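Barndale Readers Board > What We're Reading > Time slips, loops and second chances

Topic: The Geselness Clock, worth finishing? (spoilers kept light)

quillandkettle
Posted Saturday, January 18, 2020
Hello all! I'm at page 185 of The Geselness Clock and I need a little encouragement, please. The idea had me from the first chapter (a woman wakes up every February in a different year of her own marriage, and has to work out which year before her husband notices anything is wrong), and I stayed up far too late with the opening. But now we're in the long stretch at the boarding house and I keep putting it down to go and fold towels. Does it pick up? I don't mind slow, I really don't, I just like to know that slow is going somewhere.

mossback_reads
Oh, stick with it! The boarding house is where the whole book is hiding. I felt just the way you do the first time through, and then on my second read I kept stopping to say "oh, you sneaky thing" out loud to the cat. Watch what the landlady says about the train. I'll leave it there.

tollgate4
I'm going to be the grump. I finished it and I wish I'd quit where you are. The rules change whenever the author needs them to. We're told on page 119 that she can't carry anything with her from one year to the next, and then there's the business with the letter. I like a time story to play fair, and this one doesn't.

mossback_reads
But she doesn't carry the letter, she remembers it and writes it out again! It's in the handwriting paragraph. I'll grant you it goes by fast.
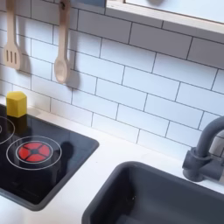 pennywhistle_ann
I came to this one through our library group, which meets over at Brundley, and we split right down the middle on it. My own soft spot is for the kitchen chapters, when she's trying to tell what year it is from the things in the room before anybody comes down to breakfast. I read those with my heart in my mouth, and I've been looking at kitchens differently ever since. A wooden spoon on a hook with white tile behind it could be any year at all, couldn't it? That's the trouble she has. She needs a calendar or a newspaper and all she gets is spoons. So quillandkettle, if you liked that part, there are 2 more chapters like it coming, and they're the best in the book.

tollgate4
I'll give you the kitchen chapters. Those were good. I still say the letter is a cheat — remembering four pages word for word after one reading is asking a lot of me.

oldharborlight
Which edition do you all have? Mine is the Anozie paperback and the handwriting paragraph isn't on the page where my sister's hardcover has it, so we had a very confused phone call. Also, the print is tiny and I'd love to hear if the large print is any better.

quillandkettle
Well, you've talked me into it, and thank you all (you too, tollgate4, I'll keep an eye on that letter). I went back and reread the landlady and the train over lunch and now I have a suspicion, and I don't want anyone to tell me if I'm right. Hardcover here, oldharborlight, so I can't help with the print, I'm sorry to say. I'll come back when I'm past the boarding house.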